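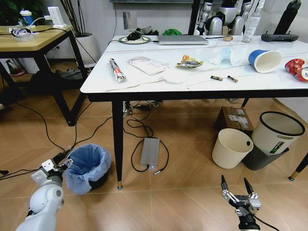
Sorting practice: wrapper, batteries, mask, paper cup, can. Five things, and I'd bet most households disagree on at least three of them.

Our building has gone over to the Hustano sorting scheme as of November. New bins, new stickers, a leaflet that folds out to the size of a tea towel. I have read it twice and I have doubts.

Start with the easy one. Drinks can, metals, fine. The leaflet says "empty and lightly crushed". Lightly? Who is checking?

Snack wrappers. Shiny inside, plastic outside, so the leaflet puts them under "mixed film". The sticker on the actual bin says no crisp packets. Same firm, same month, presumably the same printer. 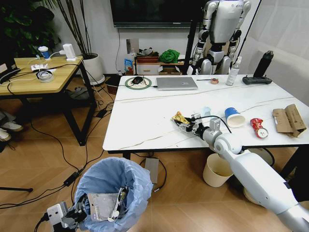 And the paper cup is worse. It says paper in the name. Most of them have a plastic lining, so it can't go in with paper, and the leaflet gives it a little cup symbol that matches none of the bins downstairs. I've looked.

Batteries at least are clear – never in any of the bins, take them to the collection tube. The nearest one is at the Makowska shop, which shuts at six. I get home at half past.

Cardboard: flatten it, take the tape off. I will flatten it. I'm not picking tape off a box with my fingernails for anybody.

Face masks go in general waste. Took me ages to find that, it's on the back under "other hygiene".

Then there's the app, Tomoter. You type in your item and it tells you the bin. It claims to know 2,509 items. I typed "paper cup" and got "did you mean paper clip".

Hustano also says the old scheme sorted 67 per cent of our rubbish correctly and this one will do better. Better by how much? Measured how? The leaflet moves straight on to a drawing of a happy bottle.

I'm not against sorting, I've done it for years. I just want the sticker, the leaflet and the app to say the same thing before anyone starts sending out warning letters – and yes, warning letters are mentioned, page four.

Have written to them about the cups. Will post the reply if one comes. For now they're going in general waste and I'm rinsing the cans.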